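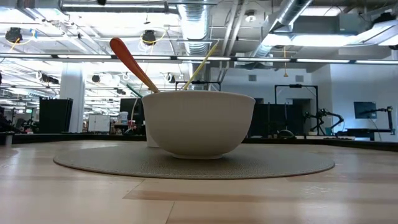

White bowl and utensils on a woven placemat.

Projects > Community food > Butley > Progress reports

Butley Lunch Club: progress report to the Losura Fund, October

The grant was awarded to run a weekly hot lunch for older residents of Butley and the outlying farms. This report covers the second half of the funding year.

We served 601 meals against a target of 600. The first half was slow and we said so in our last report. Numbers picked up once the bus from Pledach was retimed to arrive at 11.45, and most sittings now fill all 30 places. There is a short waiting list, which we did not expect to need.

Spending on food is within budget. Gas and electricity are not – the hall raised its hourly charge in the summer and we have moved £301 across from the publicity line to cover it. Publicity had been underspent, as most new members hear about the club from existing ones. The amended budget is attached as Annex B.

The menu changed after the spring survey. Members asked for smaller portions, more soup and fewer pasta dishes. Phùng Catering now supplies the main course twice a month and the other weeks are cooked in the hall kitchen. The rice dishes have gone down well. Less food is being left on plates, although we have not weighed it.

Two items are behind schedule. The falls prevention talk was postponed when the speaker was unwell, and the new date is not fixed. The home delivery trial has not started. Insurance for drivers came in higher than quoted and we are waiting on a second price.

For the next period we plan to add a second sitting once a month, at 1.15pm, and to keep the charge to members at £3. We would like to carry £60 of unspent travel money forward and ask for the Fund's agreement to this.

Filed under: Grants and reporting, Older people
2 comments | 5 shares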